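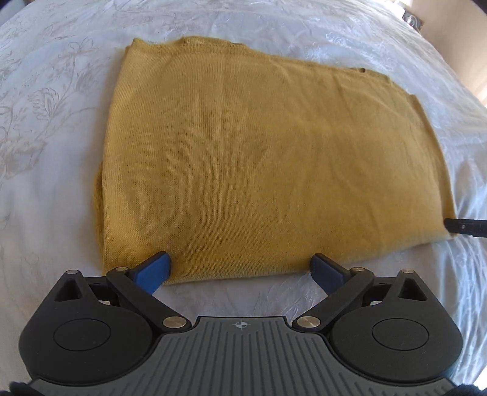

2 min read

Dokeo Planner: Frequently Asked Questions

What does the planner do with a folded garment?
It estimates the outline of the cloth, selects grasp points along an edge, and sends a path to the controller. A mustard-yellow knit on a white bedspread is a typical input.

Does a patterned bedspread affect perception?
It may. Embossed flowers and glossy creases can produce false edges. Users should enable the texture filter in release 3 or later.

Can both grippers be planned together?
Yes. Set the arm mode to "paired" in the Istden configuration file. Each gripper keeps its own force limit.

How many grasp candidates are returned?
The default is 26. The upper limit is 62.

Why does the planner reject a slanted outline?
The rectangle check is strict by default. Select "free outline" for uneven folds.

Who approves changes to the default settings?
Requests are reviewed by Ha-neul Cheon at the Endmont office.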